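Some notes on feeding 140 people at my aunt's village reunion in May, because a few of you asked how it went and I keep answering in pieces.

Background: my aunt Elfriede Schnyder has run the reunion lunch since before I was old enough to carry a chair. This year her knee was bad, so she gave me her notebook and told me to get on with it. The notebook is mostly quantities. There are almost no instructions in it.

The menu hasn't changed in decades. Potato salad, braised beef, red cabbage, rolls, plum cake. I asked if I could drop the cabbage and she said I could if I wanted to explain it to Brigitta Pfister. I kept the cabbage.

Her notebook was written for 100 people. You can't just multiply everything. Beef and potatoes scale fine. Salt and vinegar don't, at least not for me. I made the dressing at full scale, tasted it, and it was sharp enough to clean a sink. Start low and add.

Cook the potatoes the day before, dress them while they're warm, then chill. Hold back a third of the dressing. They drink up the first lot overnight and look dry in the morning. The rest goes on an hour before serving.

Use waxy potatoes. I got the wrong sacks the first time and had to drive back to Coltach to swap them. The man at the counter was decent about it. That was 5 in the morning and I had not had coffee.

Braising for a crowd: brown the meat in small batches even if it takes all evening. I tried to rush two batches and they went gray and wet. Those ended up sliced thin at the bottom of the pan with a lot of gravy. They got eaten.
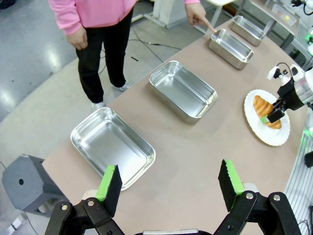 Serving is where we lost time last year. One line, one side of the table, everybody waiting behind the person who can't decide about cabbage. This year we ran two lines, same food on both sides, beef last. Put the cheap filling things first and the meat at the end. People take less of it when the plate is already full.

Plates go at the start and forks go at the very end. If you hand people a fork at the beginning they have to hold it the whole way down and they drop it.

Rolls: I ordered from Nyarko and they came on time and still warm. I ordered too many. Balthasar Holzer took two bags home for his freezer and I have the rest in mine.

The cake was Aranka Sárközi's department and I stayed out of it. She used bottled plums, it being too early for fresh ones. All I know is that it was gone before I sat down.

Things I'd change: more serving spoons, a second person on dishes from the start, and labels on the pot lids - we spent far too long matching them up afterward.

I wrote my quantities in the back of the notebook, in pen, with the vinegar number underlined. Elfriede looked it over and said my handwriting was worse than hers.

Will post the cabbage amounts tomorrow, they're on a separate sheet and I need to find it.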